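December, morning

Picking up the cart abandonment job for the Drisedcombe store. Left it last night with the reminder emails going out twice to some shoppers, and I wanted to get that sorted before touching the templates.

Pulled the queue table. 3248 rows, of which 179 have a duplicate quote ID. All the duplicates belong to customers who started as guests and then logged in partway through checkout. The store merges the two carts, but our observer fires on the guest cart and again on the merged one, so two rows get written.

Tried first:

- unique index on quote ID. Does not help by itself, the second insert just throws and the cron run dies halfway
- catching the exception. Works, but then we keep the guest row and lose the items added after login

Went with deleting the guest row when the merge event comes through, then inserting the new one. Put it in the Trultuten module and left the core override alone. That override should go away at some point anyway.

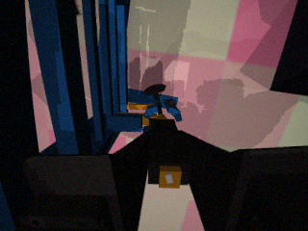 Reran the queue on staging with a copy of last week's data. No duplicates. The run took 306 seconds, slower than I would like. Most of that is loading the full product for every line item just to get the thumbnail and the name. Switched to a collection with only those two attributes and it came down to 38 seconds. Should have been written that way from the start — I think I copied it from the wishlist code, so the wishlist code needs the same fix.

Coupon codes next. Bullau want one code per customer, expiring after three days. Generating them at send time is fine, but the expiry is saved in UTC and the email prints store time. A shopper on the west coast sees the wrong date if the mail goes out in the evening. Convert before it reaches the template. Not done yet.

Chauvin still on the old PHP version, so no short closures in anything shared. I broke their build with one this morning and reverted it.

After lunch: cleared the cache on staging, template changes still not showing. Was editing the file in the base theme, and the store has its own copy. Moved the edits over and they showed up.

To do:

- time zone on coupon expiry
- wishlist collection
- unsubscribe link goes to the default store view, should go to the one the order came from
- ask Drisedcombe whether they want the second reminder at all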